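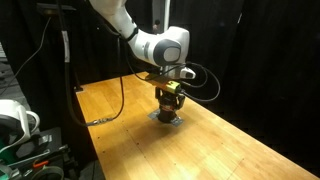 Fig. 1. The Bamitz cell: arm over the wooden table, gripper pointing down at the metal plate.

Week 5 notes: learning from demonstrations, and why our first result was wrong
Sep 28, 2024

OK, so last time we ended on behavior cloning, and a few of you asked what happens when the demos are good but the policy still wanders off. Great question, and it's what the Irkura study was about!

We started with 600 demos of one task: bring the gripper down to the plate, stop, come back up. We trained on all of them and got 51 good runs out of 136. Pretty sad. My first guess was that we needed more data, so we kept recording until we had 1,161 demos (that ate most of February) and the score hardly moved.

The trouble was in how we recorded. Every demo began from nearly the same pose, so the policy had never seen what to do when it drifted a little to one side. Small error, strange view, bigger error — you remember the compounding error plot from Week 4.

The fix is old and simple. Let the policy drive, have a person take over when it goes wrong, save the correction, retrain. It's the DAgger idea with a lazier human in it.

Things to keep straight for the homework:
Expert states and policy states come from different distributions. Write both down before you touch the loss.
Validation loss went down the whole time for us. Don't trust it alone.
Keep start poses for testing apart from the ones you train on.

Read the Skikwood handout, sections 2 and 3, before the lab.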